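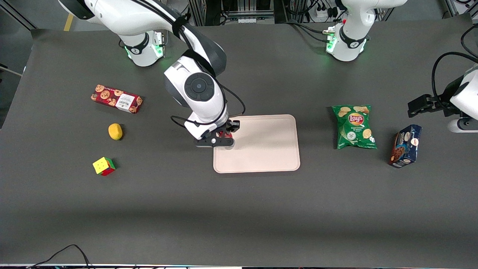
Kitchen & Pantry > Snack Storage

Home | Shop | Refills | Stories | Contact

The Plinlow Snack Caddy

I'll admit it, I designed this one for my own kitchen first. We had a drawer where granola bars went to get crushed under the flashlight and the takeout menus, and every afternoon at four somebody would stand there digging through it (usually me). So I made a caddy that lives on the counter, and two years later it's the thing we sell most of!

The Plinlow is a low, open box with 4 dividers you can slide along or pull out completely. Wrapped cakes and cookies stand up on their sides like files, so you can flip through them. Bigger bags go in the back row. It holds its shape fully loaded, and the feet are cork, so it doesn't squeak when you drag it toward you.

It weighs 212 grams empty and comes in Oat, Slate or Brick. Hand wash only, please – I tried the dishwasher and the dividers came out wavy.

If you have a deep pantry shelf, look at the Candus instead. Same idea, but with 8 dividers and a pull handle on the front. We made 1000 of them for the first run and there are still a few in Slate.

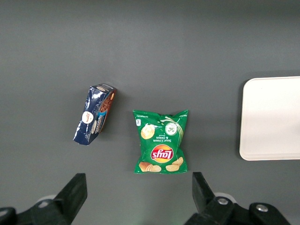 Roel De Smet wrote in to say he'd bought the Oat one for the break room at work and wished the dividers were a little taller, as his waffles keep flopping over into the next slot. Fair point, Roel! Tall dividers are coming in September, and they'll fit any Plinlow you already own.

Spare feet and dividers are under Refills.

Contact us | © Plinlow Home Goods | Back to top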